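About Undgate Football Academy

Undgate Football Academy provides training and competitive football for players between the ages of 9 and 19. The academy is based at the Mernance Road ground, where it has the use of 2 full-size grass fields and an indoor hall. There are 300 registered players in the current season, 133 of them in the girls' program.

Players are placed in groups according to age and stage of development. Each group trains under a licensed coach and takes part in the Danero Youth League. Goalkeepers attend a separate weekly session in addition to their regular training.

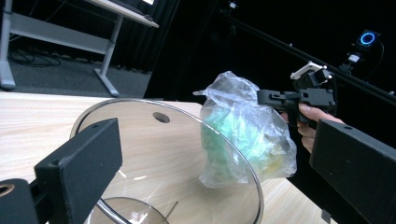 Page last changed: 15th November

The academy works in partnership with Quintanilla School, which provides classroom space and supervised study for players who travel directly from school to training. School attendance and conduct are reviewed each term, and a player may be asked to reduce training hours during examinations.

Admission is by open trial. The next trials will be held in December, and application forms are available from the academy office. Players who are not offered a place may apply again the following season.

Fees are payable by the term. Families who need help with the cost of fees, uniforms or travel may apply to the Undgate Player Fund, and all applications are treated in confidence.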